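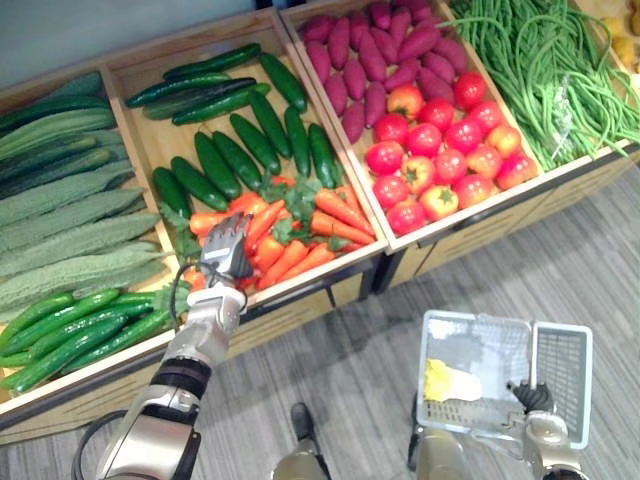 Keeping cucumbers crisp

I used to lose half a cucumber a week to the back of the fridge, and I bet you have too! They hate being really cold, so mine live on the top shelf now, wrapped in a clean tea towel (an old Vimlow one, very faded). Once cut, I stand the end face down on a saucer and eat it by the next day.

Limp carrots

Trim the ends, drop them in a jug of cold water and leave them in the fridge overnight. They come back lovely and snappy. Celery does the same, only quicker.

Bitter melon, if you're tempted

Halve it lengthways, scoop out the seeds with a teaspoon and slice it thin. Salt it, wait 8 minutes, rinse and squeeze hard. I fry mine with egg and plenty of garlic – my lot still pull faces, but I love it.

Potatoes and onions

Keep them apart! Mine went sprouty all through February until I moved the onions to a hook by the back door. Paper bags for the spuds, never plastic, and somewhere dark.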